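Resistance band

From the Gashi home fitness wiki

A resistance band is a strip, loop or tube of stretchy material that you pull against to make your muscles work. I've been using them since a shoulder problem kept me out of the pool, and I've rewritten this entry more often than any other on the wiki, so if it wanders a bit, blame me (and please fix it if you know better!).

What makes them different from weights

A dumbbell weighs the same all the way up and all the way down. A band doesn't behave like that. It's easy at the start of the pull and gets harder the farther you stretch it, so the toughest moment comes near the end of the movement. With a biceps curl you feel that right away. The first few inches are nothing, and then your arm starts to shake.

The other big difference is direction. Weights only pull down, toward the floor. A band pulls toward whatever it's fastened to, so you can set one up in a door frame and work sideways, which is how I do nearly all my shoulder exercises. You can also make any exercise harder by stepping farther from the anchor, or by choking up on the band and starting with a shorter piece. I forget this constantly and go hunting for a heavier band when one step back would have done it.

Types

Flat bands are long open strips with no handles, the kind most physical therapists hand out. They often come off a big roll and get cut to length. You wrap the ends around your hands or tie them in a loose bow.

Loop bands are closed circles. The short ones go around your thighs or ankles for hip work, and the long ones are what people hang from a bar to get some help with pull-ups. The long ones come in a whole range of widths, and as a rule the wider the band, the harder the pull.

Tube bands are round and hollow with a handle at each end, usually clipped on. They're the most comfortable to hold. They're also the ones I trust least, because the weak spot is where the tube meets the clip and you can't see inside it.

Fabric bands are woven with elastic running through them. They don't roll up your leg the way the short rubber loops do (anyone who has done side steps in shorts knows the pain I mean), but they don't stretch very far either.

Colors

I get asked about this more than anything else. No, there isn't a standard! Most companies use color to show strength, but each one makes up its own order. My Celtorton set has 6 bands and the red is the second lightest. My sister's Tetance set has a red that I can barely budge. If you're following a program that says "use the green band," find out whose green band it means, or just pick one that lets you finish the set with good form and a little effort to spare.

Material

Most bands are natural latex. Some people are allergic to it, and some just hate the smell, and for both groups there are latex-free versions. I find those a touch stiffer when they're new.

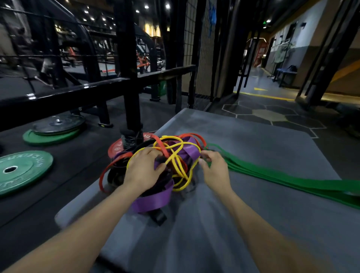 Latex doesn't like sunlight, heat, or oil. I left a Brekar loop on a windowsill for one summer and it went chalky and started to crack along one side. Sunscreen and hand lotion are bad for it too. Wash bands in plain water with a drop of mild soap and let them dry in the shade. A light dusting of cornstarch keeps the surfaces from sticking together.

As for storage, hooks on the back of a door are hard to beat. I used to keep mine in a drawer and every session started with five minutes of untangling, which was a great excuse to skip the session.

Checking for wear

Stretch the band gently in front of a light and look for nicks, thin spots, or pale patches. Any of those, and it goes in the trash. A band that snaps at full stretch really hurts, and if it's anchored behind you it can come at the back of your head. Yến Lưu, who started this wiki, replaces the ones she uses daily every 90 days. I'm nowhere near that strict, but I do look mine over every week or so.

Door anchors deserve the same attention. Close the door all the way, lock it if you can, and try to stand on the side where pulling keeps it shut.

See also

Loop band warm-ups
Assisted pull-ups
Shoulder exercises without weights

Last edited 2024-01-17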